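### 3.2 Table-laying materials

The items used in the Sutosmont study were chosen by Kyriaki Economou and Stelios Drakos from those found in most homes. Chopsticks were included for their thinness: a pair laid on a flat surface is harder to pick up than a spoon, and the two sticks seldom stay parallel. All items were set out on a brown mat, which limited sliding and gave a plain ground against the pale table.
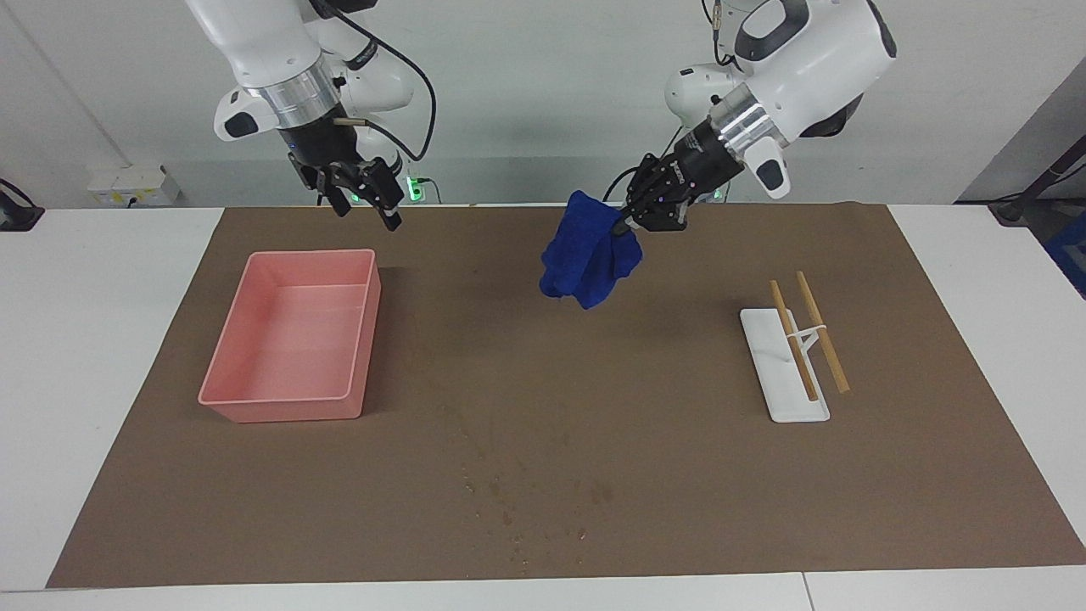
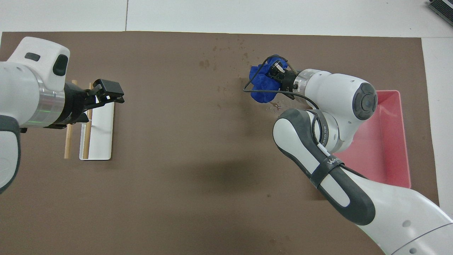 **Figure 3.** Chopsticks and a white holder on the brown mat, in two views.

Each layout was repeated 100 times. Cloths were treated as a separate class — their shape cannot be fixed in advance — and are discussed in Section 4. Layouts in which an item left the mat were recorded as incomplete and kept in the totals.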